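Ticket 212 - Kulow drip timer, zone 2 won't shut off
Status: solved (I think!)

Posting my whole log in case somebody else with a Kulow timer ends up with a swamp where their roses used to be. I've got two zones, one for the tomatoes and one for the rose bed, and zone 2 kept running long past its 30 minutes. I found it Tuesday morning still going, with water all the way down the path.

Step 1. Fresh batteries and a factory reset. Set the clock again, set both zones again, ran a manual cycle. Zone 1 stopped on time, zone 2 kept right on dripping. Grr.

Step 2. Swapped the hoses, so the roses were on the zone 1 outlet and the tomatoes on zone 2. Now the tomatoes wouldn't quit, so it's the timer side and my tubing is fine (all 100 feet of it, which I was NOT looking forward to digging up).

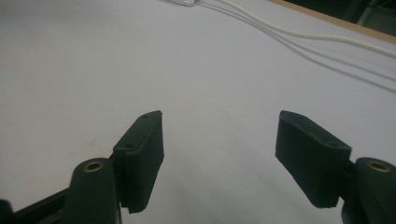 Step 3. Shut the spigot and unscrewed the zone 2 valve cap. There was grit all over the rubber diaphragm, plus a little curl of plastic from when I cut the tubing. Rinsed it, wiped the seat with a soft cloth and put it back with the spring facing up.

Step 4. Added a Trurncombe mesh filter at the spigot - should've had one from the start. Three cycles since then and zone 2 shuts off right on time.

Leaving this open until the weekend just in case.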